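Clause 9

The standard at Ploto ran to 23 pages, and Shewit Weldu had been asked to find out why nobody followed clause 9. The clause read: "On completion of a fold, both hands shall rest flat on the garment, fingers spread, until the end tone." The tone came after two seconds. In the March audit, 18 operators out of 23 had lifted early.

She took the chair at station four and folded black garments from the heap. Sides in, top over, press, hold.

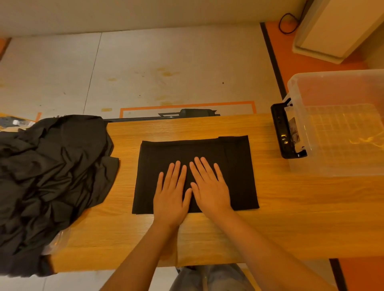
3 min read

Her first hold passed. So did her second. By late afternoon she was lifting early too, and she wrote this down with the time, 4:40.

"The model needs to know when a fold is finished," said Anqi Song, who had drafted the clause. "If the hands leave before the tone, it learns to leave."

"Leave what?"

"The work. At Clandavton the arms let go of every shirt half a second short. They had to discard 201 hours."

Weldu reread the clause. It defined flat. It defined spread. It gave no definition of completion, which it left to the tone, and the tone was triggered by a timer.

"The operators are lifting when the fold is done," she said. "The timer is late."

Song checked the log. On dark cloth the timer started over a second after the last press.

The revision took one line. The hold would begin at the last contact that moved the cloth, as judged by the operator. Song objected to the word "judged" and asked for a measurable term. Weldu offered none. She signed the change sheet, left a space for the second signature, and took another garment from the heap.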